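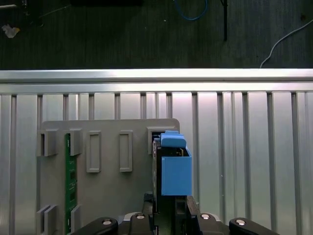
How often must the gripper of a small assembly cell be checked?

We check ours every 200 cycles, and one time more when the cell has been moved or when the fixture plate was taken off. A full service of the fingers is done at 3,000 cycles.

Setup and maintenance of the Sudum cell
Project report, Unska Technical College, Department of Automation
Submitted 30th May

1. Task of the project

The Sudum cell is a robot arm with a two-finger gripper and a small camera at the wrist. It is used in the second-year laboratory for exercises with circuit boards and with old desktop computers. When our group received the cell in November, it could do the exercises but it did not do them well. The boards were often pushed against the edge of the slot, and the log showed many stops. Our task was to find the reasons, to repair what can be repaired in the laboratory, and to write a maintenance plan that the next group can follow without asking us.

The robot arm itself was not part of the task. Its yearly inspection is done by the supplier, Ruda, and we did not open any joint.

2. State of the cell at the beginning

The counter in the Ngui control program stood at 3,295 cycles on our first day in the laboratory. The last entry in the paper notebook was much older, and it said only "fingers OK". So the service at 3,000 cycles had been missed. We wrote down the following faults:

The left finger could be moved by hand when the gripper was closed. The screw was not tight.

The zero position of the gripper in Ngui was different from the real closed position.

The fixture plate was not parallel to the rail. The difference between its two ends was 3 mm.

The wrist camera gave a good picture in the middle, but the exposure was set for a darker background. Bright metal behind the plate became white and the edge of the plate was difficult to find for the program.

3. Gripper

We started with the gripper, as a wrong finger position makes every later measurement wrong too. The arm was moved to the service position and the power of the gripper was switched off at the controller. Then we removed the fingers and the linkage arms, cleaned them with a dry cloth and looked for cracks. We did not find any. On the inner side of the left finger the surface was worn smooth at the height where the boards are held.

The screws were put back by hand first and then tightened crosswise. In the first attempt we tightened the left side completely before the right side, and the fingers did not meet in the middle. This cost us one afternoon. The correct order is now written on a card inside the door of the control cabinet.

After the assembly we set the new zero position in Ngui. The menu for this is not where the manual says it is. It is under Tools, then Service, and it appears only when the arm is in manual mode.

4. Fixture plate

The plate stands upright in front of the slatted aluminum panel, below the rail. It carries the brackets and slots for the boards. Figure 1 shows the gripper at the right side of the plate with the blue 3D-printed part, which is the position we used for teaching. A green board is standing in the brackets at the left.

To align the plate we loosened its fasteners, put a steel ruler between plate and rail, and moved the plate until the distance was the same at both ends. After that all positions had to be taught again. We taught each slot with low speed, and we stopped the arm before contact and looked at the wrist camera from close. The position of the board edge is easy to see in the camera, but the depth is not. For the depth we used a strip of paper between the part and the plate: when the paper could just still be pulled out, we stored the point.

We want to say one thing about the teaching. In our first plan every group member should teach some of the slots. The results were not equal, as each of us had a different feeling for the paper. In the end one person did all of the slots, and the others checked.

5. Camera

The exposure was changed to a fixed value. We tried the automatic mode also, but when the arm goes from the dark floor to the bright aluminum the picture needs time to become stable, and the program does not wait for it. With the fixed value the floor is rather dark. This is no problem for the exercises at the plate.

For work inside a computer case the same value was too low, so we saved a second camera profile with the name "case". The student must select it before the start. An automatic change between the profiles would be better, but we had no more time for it.

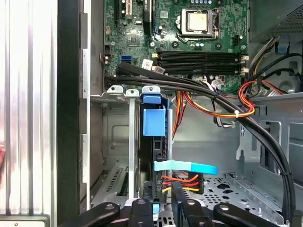
Figure 2. View from the wrist camera into the open computer tower, gripper fingers at the bottom.

6. Test at the computer case

The second exercise of the cell takes place at a desktop tower with the side panel removed. It is more difficult than the plate. The cables run across the middle of the case, over the lower edge of the motherboard, and the fingers need space to open. We defined a safe height above the case, and the arm must return to this height between two movements. From there it goes straight down. Before our change it went in diagonally, and one time a finger was caught under a bundle of cables. We pressed the stop button and freed it by hand.

The area of the memory slots can be reached well. The area near the power supply we have excluded in Ngui with a blocked zone, for there the power wires make a loop and we did not want to risk the fingers again. The drive bracket can be reached only if the gripper is opened to half width. This value is stored in the program under the name "drive_half".

7. Maintenance plan

Before each laboratory: try to move the fingers by hand with closed gripper. Look at the camera picture and clean the lens if necessary. Select the correct camera profile.

Every 200 cycles: check the screws of the fingers and the linkage arms. Check the zero position in Ngui. Write the counter value in the notebook, also if nothing was changed.

Every 3,000 cycles: remove the fingers, clean them, look at the inner surfaces and replace them if they are worn. Check the plate with the steel ruler. Teach the slots again if the plate was moved.

8. Open points

The left finger was not replaced, only cleaned. We have ordered a new pair, but it has not come before the end of the project. The person who mounts it must set the zero position again and check the stored points at the plate.

The counter in Ngui can be reset by any user. We asked for a password and have no answer yet. Until then please compare the counter with the last value in the notebook.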